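Jornada de puertas abiertas en el taller de robótica de Wumero

El sábado abrimos el taller de Wumero a vecinos, estudiantes y familias. Pasaron 200 personas repartidas en turnos de media hora, el primero a las diez de la mañana. Walter Mamani recibió a los grupos en la entrada y Kiều Cao se encargó de las explicaciones en cada puesto. Publicamos una selección de lo que se pudo ver, ordenada según el recorrido.

Puesto 1. Brazo sobre la mesa ranurada

El brazo Franka Emika con la pinza a poca altura del cartón que cubre la mesa. Detrás, la cubeta azul. Ánh Tăng dirigió este puesto durante toda la mañana y respondió sobre todo a preguntas sobre la fuerza de agarre y las paradas de seguridad.

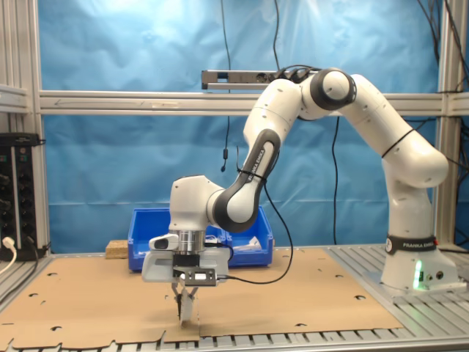

Puesto 2. Programación por guiado

Los visitantes movían el brazo con la mano y el sistema guardaba las posiciones. Se registraron 63 trayectorias a lo largo del día. La más larga la hizo un alumno de secundaria del turno de las doce. Hưng Trương las ha archivado y quien participó puede pedir la suya por correo.

Puesto 3. Charla de Melis

Paora Pirihi, de Melis, habló del mantenimiento de pinzas y del desgaste de los cables en brazos que trabajan varias horas seguidas. La sala tiene 69 asientos y se llenó en los dos pases. La presentación estará disponible en la web a partir de la semana próxima.

Puesto 4. Rincón infantil

Nueve niños por turno, con piezas de montaje cedidas por Siseline. Hubo lista de espera desde las once. En la próxima edición pondremos una segunda mesa.

Próxima visita

Volveremos a abrir en noviembre, también en sábado. La inscripción es gratuita y se hace en recepción o por teléfono. Los centros educativos que quieran venir entre semana deben hablar con Walter Mamani. Los menores de 14 años tienen que venir acompañados.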